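週末の夜に少しずつ書きためていたら、思ったより長いREADMEになってしまいました。お急ぎの方は「ファイルの中身」だけ読んでいただければ、たぶん使えます。

# Gidar：地域フットサルリーグの失点記録データ

Gidarは、地域のフットサルリーグに参加しているクラブ「Arkelico」の失点を、ひとつずつ手で書き起こしたデータセットです。得点の記録はどのチームもわりと熱心に残すのに、失点のほうは「3-4で負け」くらいで終わってしまうことが多いですよね。でも応援している側としては、どこでボールを失って、誰もマークについていなかったのはどの瞬間だったのか、そういうことのほうがずっと気になるのです（負けた試合の帰り道はとくに！）。

収録しているのは2シーズン、39試合ぶんで、失点とそれに準じる決定機をあわせて335件あります。後述の理由で、練習試合は入れていません。

## ファイルの中身

- `matches.csv`：試合ごとの一覧。開催日、会場、対戦相手、最終スコア
- `events.csv`：失点と決定機の一覧。1行が1件です
- `zones.json`：コートを9つの区画に分けたときの番号の定義
- `notes/`：試合ごとの覚え書き。文体はばらばらです

文字コードはすべてUTF-8、区切りはカンマです。表計算ソフトで開くと`match_id`の先頭のゼロが消えることがあるので、文字列として読み込んでください。私も一度これで半日つぶしました。

### events.csv の主な列

| 列名 | 内容 |
|---|---|
| `match_id` | 試合の番号 |
| `minute` | 前後半通しの経過分 |
| `zone_lost` | ボールを失った区画 |
| `zone_shot` | シュートを打たれた区画 |
| `type` | `goal` または `chance` |
| `restart` | キックイン、コーナーなどの再開直後かどうか |
| `confidence` | 記録者の自信（高・中・低） |

## 記録のしかた

記録は会場の観客席で紙に書き、家に帰ってから打ち込んでいます。用紙は何度か作り直しました。最初は欄を細かくしすぎて、カウンターを受けている最中に下を向いて書くはめになり、肝心の場面を見逃してばかりだったのです。今の用紙は区画番号に丸をつけるだけの簡単なもので、細かいことは休憩時間にまとめて書き足しています。

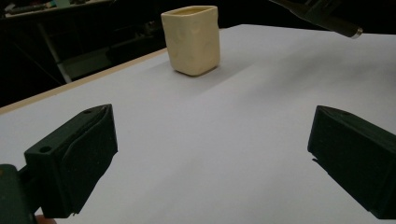 打ち込みのときにいちばん悩むのが`zone_lost`です。パスを奪われた場所なのか、そのパスを出した場所なのかで、区画がひとつもふたつも変わってしまいます。Gidarでは「相手が最初にボールを支配した場所」にそろえました。ゴールキーパーが弾いたボールを押し込まれた場合は、最初のシュートの前までさかのぼります。この決めごとに落ち着いたのは一年目の10月で、それより前の試合もあとから全部見直してあります。

`confidence`が「低」の行は、混戦で見えなかったものや、前の席の方が立ち上がって視界がふさがったものです。消してしまおうかとも思ったのですが、あの試合のあの失点がどこにもないのは寂しいので、残してあります。集計に使うときは外していただいたほうが安全です。

## 読み込みの例

```python
import pandas as pd

ev = pd.read_csv("events.csv", dtype={"match_id": str})
goals = ev[(ev["type"] == "goal") & (ev["confidence"] != "低")]
print(goals.groupby("zone_lost").size())
```

区画の図を描きたい方には、同じリポジトリの`dirier/`に小さな描画スクリプトを置いています。Dirierという名前にとくに意味はありません。色の濃淡がつくだけの素朴なものですが、眺めていると右サイドの裏がどれだけ狙われているか、なかなか切ない気持ちになれます。

## 気をつけていただきたいこと

- 選手の名前や背番号は入れていません。失点は全員でするものですし、個人を責める材料にはしてほしくないからです。
- 練習試合は選手の入れ替えが自由で、時間の区切りも毎回違うため、対象外にしました。
- 書き起こしているのは一人だけで、しかもかなりArkelicoびいきの人間です。「決定機」の判断には私の悲鳴の大きさがいくらか混ざっています。
- 経過分は会場の時計を見て書いているので、公式記録と1分ずれている行があります。

## 更新の履歴と利用条件

現在の版は2022年4月10日に公開したものです。前の版では`restart`の列が空欄だらけでしたが、覚え書きを読み返して、埋められるところは埋めました。

データはCC BY 4.0、スクリプトはMITライセンスです。ブログや分析記事に使っていただけたらとてもうれしいですし、よかったらIssueで教えてください。必ず読みに行きます。間違いのご指摘も同じくIssueへどうぞ。「その失点、私も見ていましたが区画が違います」というご連絡は大歓迎です。`match_id`と経過分を書き添えていただけると、元の用紙を探しやすくて助かります。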